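Open Evening at the Danance Shared Workshop

Posted Thu 9 October

Danance opens its doors to non-members a few times a year. I had missed the August one, so this time I put my name down early and drove over after work. The workshop takes up the ground floor of an old printing building, number 2541, with parking at the back. Use the side door. The front one is locked after six.

Nuwan Siddiqui signed me in and gave me the short tour. Wood is on the left as you enter, metal is behind a partition, and electronics has the long room at the rear. Membership stands at 14 people, and each gets a shelf and a key. There is a waiting list for shelves but not for evening use. The laser cutter was down for a lens change. The lathe was running, and a man I did not get to talk to was turning brass knobs on it the whole time I was there.

I spent most of the visit in the electronics room with Hashini Kumarasinghe, who is building a small two-link robot arm she calls Mendano. She wants it to draw on a sheet of paper fixed upright. Most hobby plotters I have seen work flat on a table, and I asked why she went vertical. She said her desk at home is narrow and she wanted something that could stand against a wall.

She started with the math. With two links you can work out both joint angles from where you want the tip to be, and there are usually two answers – elbow one way or elbow the other. Her code picks one and sticks with it, which avoids a sudden flip halfway through a line. Gravity is the harder part. The lower servo has to carry the whole arm, and the error changes with how far out the arm is reaching. She is building up a correction table by sending the arm to known points and measuring where the tip ends up. So far she has 2000 readings in a spreadsheet, many of them repeats.
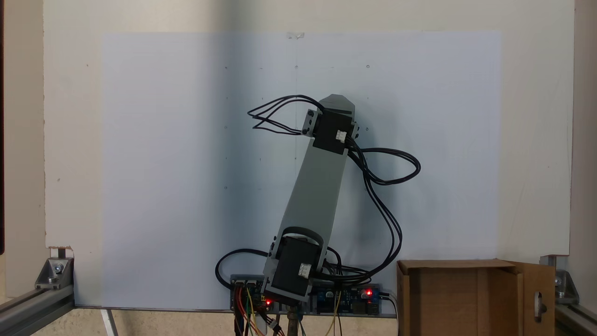 Photo: Hashini Kumarasinghe / Danance workshop

The two servos sit at the bottom and top of the long gray link, and the boards are mounted in a row at the base. The paper is taped to a backboard inside an aluminum extrusion frame. Wiring is the next job on her list. She wants to shorten the cables to the upper servo and clip them along the link, and then sort out the jumper wires under the boards. After that comes a pen holder with a light spring in it.

I asked about cost and she did not have a total. The servos were the biggest item. Her advice for anyone starting was to buy one spare servo with the first order and to get the frame stiff before writing any code.

Tea and cookies were in the front room from eight. I left at nine with a membership form, which I have not filled in yet. Evening use is $14 a visit, paid at the door, cash or card.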